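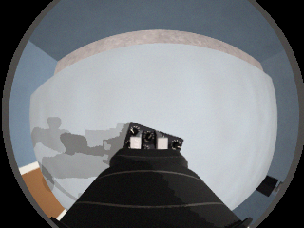
# Comparing wrist camera lenses in simulation before you mount anything

This page covers how to compare a wide fisheye wrist camera with a standard pinhole camera for the same gripper, using a simulated tabletop. It assumes you already have an arm and gripper model loading in Prindico and that you can drive the arm from a script. The camera plugin used is Weldu. Other simulators will need different parameter names, but the order of work is the same.

## 1. Fix the camera mount first

Attach the camera to the gripper base link, not to a finger link. If the camera moves with a finger, every open and close command shifts the view and the two lenses can't be compared.

```yaml
wrist_cam:
 parent: gripper_base
 model: fisheye
 focal_px: 284
 image_size: [900, 900]
 mask: circle
```

Keep the mount transform in its own file. Both lens configs should read from it.

## 2. Check how much of the view the gripper takes

Move the arm to the pre-grasp pose and render one image. With the fisheye model you should get a circular view with black corners. The gripper body will fill much of the lower center, and the fingertip block should sit clear of the mask. If the block touches the ring, the mount is pitched too far up.

Straight edges will bow, most strongly near the ring. A flat tabletop can look like a dome. Leave it alone at this stage. Undistorting before you have checked the mount hides pitch errors.

## 3. Set up the pinhole camera

Copy the config, change `model` to `pinhole`, remove `mask`, and set the horizontal field of view to 70 degrees. Remove `focal_px` as well. Weldu accepts both values and silently uses the focal length, which cost me an afternoon.

Render again from the same pose. Expect to lose the side walls and anything lying near the edges of the workspace.

## 4. Run the approach sequence

Use one recorded trajectory for both cameras. I use a straight approach with 299 steps, replayed from joint positions.

```
prindico replay approach.traj --cam wrist_cam --every 1 --out fisheye/
prindico replay approach.traj --cam wrist_pin --every 1 --out pinhole/
```

Turn shadows on for both runs. A gray arm shadow on a pale table is low contrast, and a segmentation model trained without shadows will often label it as an object.

## 5. Score the results

For each step, log:

- whether the fingertip block is fully visible
- whether the target is visible
- pixels covered by the gripper mask, as a fraction of the valid image area

For the fisheye, valid area means the inside of the circle. Counting the black corners makes the gripper look smaller than it is.

Look at the target column over the last part of the approach. A pinhole camera on this mount tends to drop the target early. The fisheye usually holds it longer, at lower resolution per degree.

## Known problems

- Preda fingertips ship with a collision mesh larger than the visual mesh. Contact is reported before the rendered surfaces meet.
- Tuddale exports its wall planes single sided. From some wrist angles they vanish. Enable two-sided rendering.
- Cathal Corrigan found that the circular mask is applied before noise, so the corners come out speckled if noise is on. Apply the mask again in post.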